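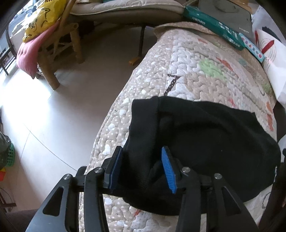 3. Equipment plan and budget

3.1 What has to be bought

The project needs hand-held grippers for recording folding tasks in ordinary homes. Each unit is a pair of linkage-driven jaws with a camera mounted on the tool, used by a person and not attached to an arm. The arm is outside the scope of this report and is budgeted by the department.

Three suppliers were compared: Vimo, Stuven and Rellix. Vimo sells a complete unit with the camera fitted. Stuven sells the plates, arms and pivot pins as a kit, and the buyer adds a camera. Rellix makes finger pads only and will supply them cut to a drawing.

3.2 Finger pads

Pads are the main running cost. Thick, soft clothing is the hardest case in our task list: the jaws have to gather enough cloth to hold a fold, and the surface under it, often a quilted cover, is soft as well and can be picked up by mistake. In the current set-up the two fingers do not carry the same pad. One is flat and dark blue, the other is bright blue with fine horizontal grooves. We plan to keep this pairing for the first month and order spares of both types in equal number.

A pad is to be replaced after 400 grasps or when it starts to lift from the finger, whichever comes first. The figure of 400 is a planning value and will be revised in April.

3.3 Quantities

Complete grippers: 9
Spare pad sets: 13
Spare pin and arm kits: 10

The number of grippers follows from the number of people recording at the same time. One of the units is held back as a reserve. Spare kits were first set at the same number as the grippers and then raised by one, as the Stuven kit is sold in pairs.

3.4 Choice of supplier

The Stuven kit is cheaper per unit but takes most of an afternoon to assemble, and the camera mount has to be printed. Vimo costs more and arrives ready for use. We recommend Vimo for the complete grippers and Stuven for the spare arms and pins, on condition that the pin diameter is confirmed in writing before the order is placed. Rellix would supply the pads in both cases.

3.5 Items not yet priced

Carrying cases. The Vimo case holds one gripper and no charger.
Storage for recordings. A quote has been requested from Esquivel, who also supply the laboratory's network drives.
Test clothing. Some dark garments should be included, as the depth estimate is weaker on black cloth.
Postage for returned units.

The order form goes to the department office once the Esquivel quote has been received.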